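# Two-Arm Bench Cell: Equipment Planning Gallery

Reference page for the Stoswood bench purchase. Budget lines cover arms, rail and cabling. Prices are per cell, before freight.

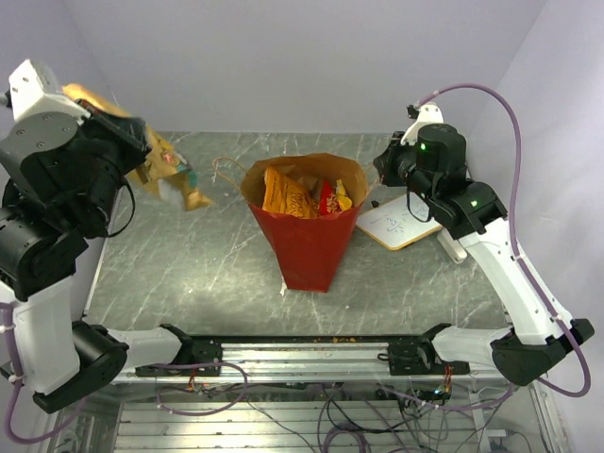 *Bagging task, both arms on the front rail. Left gripper holding a crumpled chip bag; red paper bag at center.*

**Arms.** Heltitz quoted $1,831 per arm with gripper, Tratlow $1,330 without. Grippers would have to be priced separately before the two can be compared.

**Rail and brackets.** Aluminum extrusion along the front edge, one bracket at each end. Fleury quote: $433, lead time 10 days.

**Cabling.** Allow slack for a full raise of either arm. Clips and ties go under consumables.

**Open items.** Spare gripper parts, under-table cable tray. Revised quotes due in March.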